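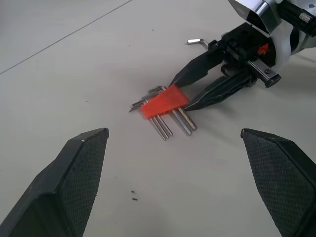

Folding hex key set between two arms, pale floor. Wide-set fingers with diamond-textured pads on the near arm, pointed fingers on the far one.

Gripper equipment plan: hand tools gallery
Compiled by Milagros Pacheco, 18 February 2026

This page supports the equipment request for the two-arm cell at Banora. It covers end-of-arm parts and consumables only. Arms, controllers and guarding are on the Frandsen sheet and are not repeated.

Notes to the picture

Item handled: hex key set with a tapered red plastic handle, lying flat. A low, flat item leaves little height for the fingertips, so tip shape matters more to the order than maximum grip force. One small key lies separate from the set. Single keys are listed as their own item class in the request, as they need a finer tip than the handle does.

Finger pads: the diamond pattern is to be kept for the next order. Pads are budgeted as a wear part, in sets, and charged to the running budget. The finger shells stay on the capital line.

Pointed fingers: one spare pair per arm. Gutometti quotes 299 per pair, delivered, before VAT. Tetley has been asked for a matching quote on the same drawing and has until August to reply. If the Tetley part needs a different mounting plate, the cost of the plate is to be added before the two are compared.

Rail: the guide rail on the far gripper is costed with its gripper and should not be ordered alone. Cleaning supplies for rails and floor go under site costs. Small debris on the working surface is a cleaning matter and does not justify a cover for the rail at this stage.

Budget position

The ceiling for this request is 1,831 before VAT. Two pairs of pointed fingers at the Gutometti price come to 598, which leaves 1,233 for pads, plates and fixings. Pad prices are still open. No allowance has been made for a tool changer; that would need a separate request and a new payload check for both arms.

Part numbers and drawings are held with the Banora purchase file. Send corrections to Milagros Pacheco before the order is raised.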